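How Does a Night Train Work?

Most trains take you somewhere while you are awake. A night train takes you there while you sleep. You get on in the evening, go to bed, and step off in a different city in time for breakfast.

What is inside?

A night train has three main kinds of cars. Seating cars have regular chairs, and they cost the least. Couchette cars have small rooms with four or six padded bunks, and you often share the room with people you have never met. Sleeping cars have real beds with sheets and a small sink, and they cost the most.

At one end of the car there is a toilet. It is small and it moves when the train moves, so hold on to the rail.

Who gets the top bunk?

The number on your ticket tells you which bunk is yours. Families can usually swap with each other. The top bunk is reached by a ladder and has a strap or a rail to keep you from rolling out. Young children are normally given a lower bunk.

During the day, the middle bunks fold flat against the wall so that everyone can sit on the bottom ones. In the evening they are folded down again.

Who is awake all night?

Several people are. The driver sits in the locomotive at the front and watches the signals. On a long trip there is more than one driver, and they change places at a station along the way.

Each sleeping car also has an attendant. Tiina Pitkänen worked as one for nine years. Her job started before the passengers came on board. She checked the beds, the lights and the heating, and then stood at the door to look at tickets.

"Children always ask me if the train stops at night," she says. "It does. Sometimes it stands still for 50 minutes and they sleep right through it."

Why does the train stop in the dark?

A night train could often get there faster, but arriving at three in the morning is not much use to anyone. So the timetable has long stops in it. The train may also wait for a freight train to pass, pick up extra cars, or change to another locomotive.

When cars are joined together you may feel a bump. This is called coupling.

What about borders?

Some night trains go from one country to another. In some places, officers come on board to look at passports. In others, the train crosses the border and you do not notice anything. If your clock or phone shows a different time in the morning, you may have entered a new time zone.

What do you eat?

Some trains have a dining car with tables and a small kitchen. Others only sell snacks, and many have no food at all. Families often pack a supper at home - sandwiches, fruit and a bottle of water are easy to eat on a bunk. Soup is harder. If you bring food that needs a spoon, put one in your bag, as the attendant may not have any to lend.
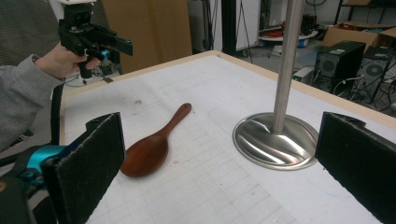 What should you pack for the night?

Keep a small bag next to you and put the big suitcase under the bottom bunk. In the small bag you will want:

Pajamas or soft clothes
A toothbrush
Socks for walking to the toilet
A book and a small flashlight
Earplugs, if noise wakes you up

How far can you go in one night?

A train that moves at an average speed of 77 miles an hour would need 13 hours to travel 1,000 miles. Most night trains are slower than that, and they cover a shorter distance before morning.

Words to know

Berth: a bed on a train or a ship.
Compartment: a small room in a train car.
Couchette: a simple bunk in a shared compartment.
Locomotive: the engine that pulls the train.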